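July
By Elsa Laaksonen

I got to the Drirnavside building a little before nine on a Tuesday and Pirjo Tikkanen was already on the floor with a flashlight in her teeth. She waved at me with a hex key. I sat down on an upturned crate and waited, and that turned out to be a pretty good seat for the whole morning.

Pirjo looks after the hand-held grippers at Kivier. There are other people on the team who write the software and other people who decide what gets picked up and put where, but if a jaw sticks or a cable starts dropping its signal, it goes to her bench. She calls the whole setup "the cell," table and cables and computer and all, and she has run it for two years. Before that she repaired sewing machines.

"Industrial ones," she said, once the flashlight was out of her mouth. "The kind that do denim. People think that's a funny jump but it's the same work. You've got a small mechanism that opens and closes thousands of times and somebody's hand is right next to it. Same lint, even! I pull lint out of these things all the time."

I asked her to take me through a normal morning, and she said there was a normal morning and there was this one, because the left gripper had been acting up since the day before. The jaws would open fine and close fine, but the position the computer thought they were in and the position they were really in had started to drift apart. On the screen the thing was shut. In her hand there was a gap you could slide a business card into.

"So what do you do?" I said.

"You don't touch the software," she said. "That's the first thing. Everybody wants to go fix the number. Nelli wants to go fix the number."

Nelli Vainio, sitting behind a laptop across the room, said she could hear us.

"If you fix the number you've just taught the computer to believe in a loose screw," Pirjo went on. "Then the screw moves again and you're chasing it. So I take the jaws off, I look at the screws, I look at the linkage, and I put it back together, and only then do we zero it."

She had the gripper apart in less time than it takes me to find my car keys. Two of the screws on the linkage had backed out, not by much. She cleaned the threads with a swab, put a tiny dab of thread locker on each one (blue, never red, she was very firm about that, because she's the one who has to get them out again) and ran them back in by feel. I asked if there was a torque number. There is, and it's written on a piece of tape on the lid of her toolbox, and she does check it with a little driver afterward. But she goes by feel first.

"If my hand and the driver disagree I want to know about it," she said.

Then came zeroing, and I liked this part a lot. You close the jaws all the way on nothing and hold them, and Nelli reads off a value. You open them all the way and hold, and she reads off another. Then you close them on a steel block that Pirjo keeps in a sock, a real sock, and you do that again and again until the readings stop wandering. It sounds dull and I guess it is, but the two of them have a rhythm going. "Closed." "Got it." "Open." "Got it." At one point Nelli said "hm" and they both stopped and did the last one over without discussing it.

I asked what the "hm" was.

"The cable," Nelli said. "There's a little jump in the reading when she turns her wrist."

The cables are the thing Pirjo complains about the most. Each gripper has one, and it has to get from the hand back to the computer without pulling, without snagging on the table, and without getting bent at the same place every single time. She's tried a few ways of doing it. Straight up overhead was a disaster, she said, because you feel the weight of it all day in your shoulder. Out to the front was worse. Now they run back along the forearm and away from the work, and she leaves a loop of slack at the wrist that she measures against her own hand.

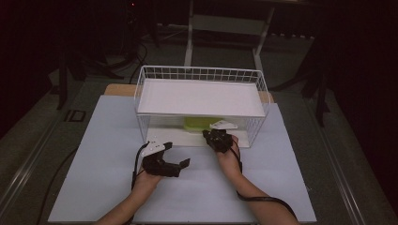 "The number one thing that kills a cable is somebody being careful with it," she told me. "They hold it. They tuck it under an elbow. Then they reach for something and the connector takes the whole load. I'd much rather you forget it's there."

She unplugged the left cable and looked into the connector with a loupe, and then she bent it back and forth right behind the plug while Nelli watched the screen. The jump came back. So that cable came off and went into a bin labeled HOU, and a fresh one came off a hook on the wall. I wondered about the label. Hou is the supplier, apparently, and they'll put new ends on old cables if you send back a boxful. She sends the box when it's full. It had 49 cables in it last time, she said, and I must have made a face.

"That's not all from this cell! That's the whole building. We've got a mean one upstairs that eats them."

With the new cable on, they had to do the zeroing again from the start, steel block, sock and all. I had kind of hoped they'd skip it. Pirjo said I wasn't the first visitor to hope that.

After zeroing there's a thing they call the warm-up, and it's the test she trusts more than any reading. You pick up the grippers and you do a plain, slightly annoying job with them. Her favorite is anything with a shelf and not much headroom, where you have to go in low from the front and come back out without knocking the wire. It's hard to do if the jaws are even a bit out of line with each other. On an open table, she says, you can get away with a lot, because you just come at the thing from some other direction.

"And you'll feel it in your forearm before you see it," she said. "If one finger is touching before the other one, the thing you're holding wants to twist. You start correcting for that without noticing. By lunch you're sore and you don't know why."

She made me try. I'm right-handed and not especially clumsy, but I want it on record that this is difficult. You have no fingertips. You're squeezing and there's a tiny lag in your own head while you work out how far away the ends of the jaws are. I bumped the wire going in, I bumped it coming out, and I dropped what I was after more than once. Pirjo was nice about it. Nelli laughed, but in a friendly way.

What I did notice, and I was a little proud of this, was that the right one felt stiffer than the left. I said so and Pirjo took it off me right away and worked the jaws next to her ear.

"Yeah," she said. "That's dry. Good."

Out came the grease. She uses hardly any, a smear on the end of a toothpick, and she wipes most of it off again. The old manual for the cell told you to grease everything every week, and when she started here the mechanisms were full of gray paste. Grease holds dust and dust turns it to sandpaper. She rewrote that page. Now it says to grease when it's stiff and to wipe when it isn't, and she says Raili Hyvönen, who runs the site, sent it back twice asking for an actual interval. They settled on a check every 49 hours of use. I asked why 49, and Pirjo told me she'd written 50 and Raili told her it had to be under 50, so there you go.

We took a break after that and had coffee out of a very old thermos. I asked what she'd change about the setup if she had the money.

"The pads," she said right off. "The pads on the fingers. They wear on the inside corner, always the same corner, and you can't buy the corner, you have to buy the whole finger." She's been cutting her own out of sheet rubber and gluing them on. A guy at Skusen named Oddur Vigfúsdóttir has been trading patterns with her over email - he has the same grippers and the same bad corner - and between them they've gotten to version six. Six lasts nearly a month. Version two came off in an hour, and she still brings it up.

I also wanted to know whether she keeps a log, because I had a feeling she would, and she does. It's a paper notebook. The team has a proper system for it, with tickets and dropdown menus, and she fills that in too, at the end of the day, from the notebook. Each line has the date, left or right, what was wrong, what she did and then a column with just an initial in it. I asked what the initial was for.

"Who noticed," she said. "I like to know who notices things. Some people can work all day with a bad one and never say a word, and I have to go check theirs more often."

She wrote up the morning while I watched. Left, linkage screws, thread locker, P. Left, cable, replaced, N. Right, dry, greased, and then she looked at me and put an E.

Nelli already had the afternoon's list up by then and was asking if she could have her grippers back. Pirjo gave her the left one and held on to the right a bit longer, opening it and closing it by her ear. I rinsed out my cup and asked if I could come back when they did the mean one upstairs. She told me to wear old shoes.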